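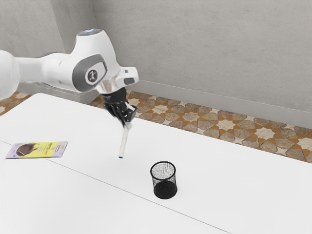
Workshop notebook - Monday, early literacy materials bench

Sound tiles, second batch. Really pleased with these! The first lot from Wekthorpe were too slippery and the kids kept flicking them off the mat, so this time I glued felt to the backs and rounded the corners. 38 tiles cut and sanded before lunch. Still to do: the vowel set in red, plus spares of s, t and m (they always go missing first).

Tried the rhyme baskets with the Nivton preps at 9:20. What a treat. They sorted "cat, hat, bat" without any help from me and then started inventing their own, and I wrote down as many as I could - "zat" is apparently a kind of hat for zebras. Colour coding the baskets helped a lot more than I thought it would. The clapping part fell apart once we got to three-syllable words, so next time I'll start with their own names and work up from there.

Word list is now at 304. I want to trim the ones that don't sound the way they look (said, was, come) and put them in a separate envelope. Faraji wants them left in, so the two of us need to sit down over it.

Glue note: the craft glue lifts after a day in a warm room. Use the wood glue, thin coat, weight on top overnight.
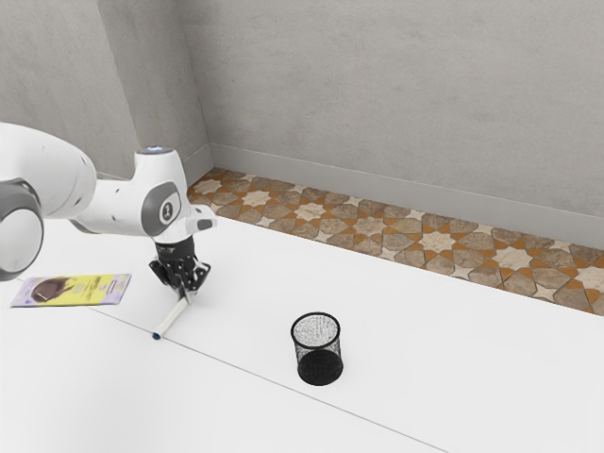

Lok-yiu reckons the tiles should have a small line under each letter so b and q don't get turned upside down, and would like it done before the vowels are painted. Good catch! I'd only thought about d and p. Going with a thin line along the bottom edge, same colour as the letter.

Marta asked if we could do a lower case set big enough for the floor, so kids can hop from sound to sound. Yes please. Foam mats would do it, 20 to start with, and I can trace the letters from the Chege cards.

To pick up: red paint, fine brush, more felt (the thick one), two baskets with lids.

Njoroge has the sandpaper. Get it back before Chege visit.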